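Open day at the Otgate robot hall
09/07/2023

I had been looking forward to this one since April, and it was worth every minute of the train ride. Otgate opens its test hall to visitors one afternoon a year, and this time the theme was house rules: how people and arms share a floor without anybody getting pinched.

The rules come first

Before you see a single robot you sit down with the rule sheet. It is 2 pages long and I loved it! Plain words, big type. Say "moving" out loud before you start a run. Keep your hands off the table until the arm is parked. If you aren't sure who has the stop button, stop.

Flisik, who make training materials for small shops, helped write it, and their stand had older versions pinned up side by side. The first draft had 40 rules. I much prefer the short one.

At the Erkberg stand

Erkberg talked about record keeping, which sounds dry and wasn't at all. Every run gets a line in the log, failed grasps included, and a run without a line doesn't count. They had 2,056 lines so far and let us scroll through (someone had typed "dropped it again, sorry" more than once).

The sorting table

My favorite stop by far. A red and black arm with a black gripper works over a metal tray full of soft toys and balls, with three colored boxes stacked at the side, each with a round hole in its face. The rule I copied down for our own workshop: write down what is in the tray before the run, and don't swap anything halfway through.

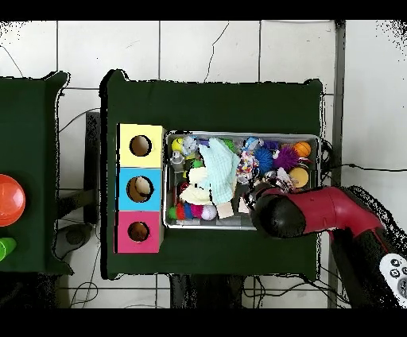

Llorente's checklist corner

Llorente had printed cards you could take home, one for setting up and one for shutting down. I took both. The shutdown card starts with "park the arm" and ends with "sign your name", and I'm taping it next to our bench tomorrow.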